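About Ammont

62 shares · 3 comments

Ammont is a small lab that checks whether robot training methods do what their papers claim. Most of them do less. We re-run the published recipe with our own hand-held tools, on our own tables, and we report what we get.
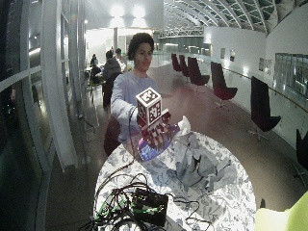

Marker cube held up over the table.

Dzifa Nyarko runs the tracking work. Her view is that a printed cube gives you a clean position right up to the moment you need one, and we haven't seen a result that changes her mind.
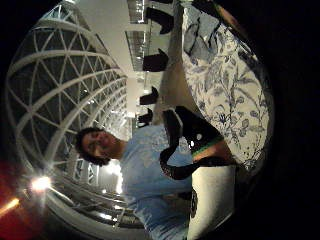
Our September write-up used 298 demonstrations of one task. Adding the last 20 made no difference we could measure - the original authors reported a steady gain. Tetteh Fiadzo repeated the comparison in 10 separate training runs before we published. We don't sell a method of our own, and we'd be suspicious of us if we did.

3 comments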